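**Prekum** is a packing works in the town of Evgate, best known locally for the slow and fairly good-natured way in which it has brought robot arms onto its benches. It was founded as a hand-packing shop by the Lindqvist firm and still sends out a good many of its boxes folded entirely by people.

The first bench with a pair of arms opened in May, after nearly 1000 hours of trials, and it deals with small cartons whose lids have a tuck flap and two side flaps, a shape that tired fingers have never much cared for.

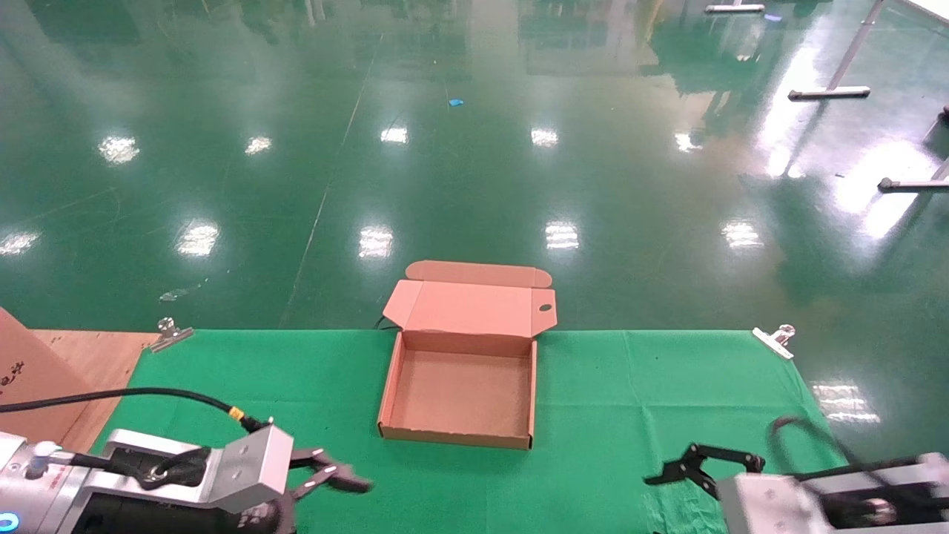 ## Effect on staff

The works employed nine packers when the arms came in, and all of them were kept on. Their days did change, though, and rather more than they had expected. Folding now takes up less of a shift, while setting out the cloth, checking corners and putting a stubborn flap right take up a good deal more. Hazel Strickland, who led the training, wrote in the staff newsletter Skudia that the older hands made the best teachers, "as they know what cardboard gets up to". Some packers have said they miss the chatter of the long shared table, and a weekly hour of hand folding was brought back at their request.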